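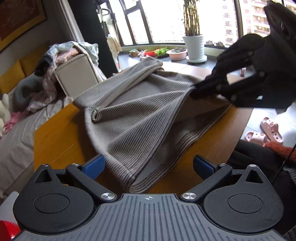
Pour Eun-ji Seo, une politique de manipulation qui ne sait pas dire « je ne vois plus l'ourlet » ne devrait même pas recevoir l'ordre de fermer les doigts. Je suis assez d'accord, et c'est un peu toute l'idée de Fostlow.

Fostlow (d'abord appelé Shin) est un planificateur de saisie pour objets déformables : tricots, serviettes, housses, tout ce qui change de forme dès qu'on y touche. Je m'en sers depuis le mois de mai, alors je ne suis pas complètement neutre !

Le logiciel tient en deux couches. La perception, nommée Bristetti, cherche dans l'image les bords, les plis et les ouvertures, puis donne à chacun un score de confiance. Un côtelé bien serré lui pose de vraies difficultés — les rayures ressemblent à des plis, et les plis cassent les rayures. La commande tourne à 30 Hz et replanifie les deux pinces ensemble, ce qui évite qu'elles tirent chacune de leur côté.

L'apprentissage se fait par imitation, sur 2 373 démonstrations enregistrées à la pince tenue en main, chez des gens, sur leurs propres tables. Chae-won Moon a écrit l'outil de tri, Vandodow, qui écarte les séquences où la trajectoire décroche (presque 17 % dans la première version, aïe).

Côté limites : les tissus noirs, les manches retournées, et la calibration, que je trouve encore pénible à refaire à chaque changement de doigts.

Voir aussi : cinématique bimanuelle, estimation de pose, segmentation de textiles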